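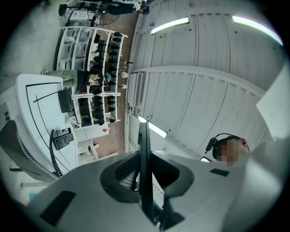

Fitzsimmons sets out equipment budget plan for hand-held gripper stations

By Elisa Sartori
October
3 min read

Fitzsimmons has released the purchasing plan for its next round of data collection equipment, covering hand-held grippers, tables, markers, cabling and spares. The plan is open to suppliers for comment until 4 pm on the last business day of the month.

The company will buy 20 stations in 4 lots. Each lot will be ordered only after the one before it has passed acceptance, and payment terms are 60 days from the signed acceptance sheet. Suppliers may quote on a single lot or on the full program, but unit prices must be shown separately in either case.

A station is defined in the plan as one pair of grippers, one marked table, one recording computer, one adjustable stool and the cables needed to connect them. Fiducial markers are listed as a consumable. Earlier budgets treated them as part of the gripper, and replacement sets had to be charged to general maintenance – a practice the new plan ends.

"The gripper is the line everyone looks at, and it is seldom the line that runs over," said Wanda Kapoor, who manages equipment planning at Fitzsimmons. "Cable, stands and shelving were under-budgeted in the last round. We have given them their own cost centre."

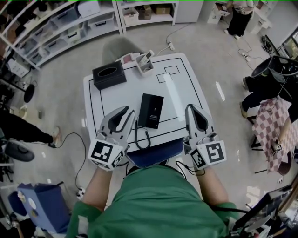 Table layout is also covered. Tops are to be white, with outlines in black tape, and the tape pattern will be issued as a printed template so that every station in a lot matches. Suppliers are asked to quote for tops with a low-gloss finish as an option. Objects used in the tasks are excluded from the tender and will be bought locally by each site.

Spares will be held at the Bilmont store. The minimum holding is four complete gripper pairs, along with finger pads, marker cubes and coiled cables. Orders from the Lorkinberg site will be filled from the same stock, with freight charged to the receiving site.

Labour for set-up is budgeted apart from the hardware. The plan allows for unpacking, assembly, calibration and a first check of recorded data, and it requires the supplier to have a technician present for the first lot. Operator training is not part of the tender. Storage, floor power and air conditioning are listed as site costs and must be confirmed by the site before a delivery date is booked.
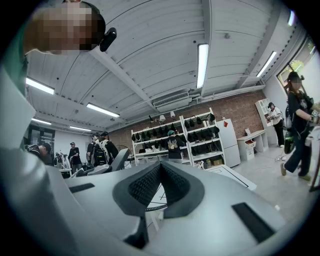
Tavion Castellanos of Clendmont replied to the draft in writing, saying the staged lots were workable but that 60-day terms would be hard on smaller workshops, and asking that a deposit be paid on the first lot. Fitzsimmons has agreed to consider a deposit against a bank guarantee and will publish its answer with the final tender documents.

Quotes must be in Australian dollars, with delivery, duty and warranty itemised. Warranty on grippers is to run from the date of acceptance. Requests for the station drawings and the tape template should be sent to Tamsin Lindqvist, Purchasing, Fitzsimmons.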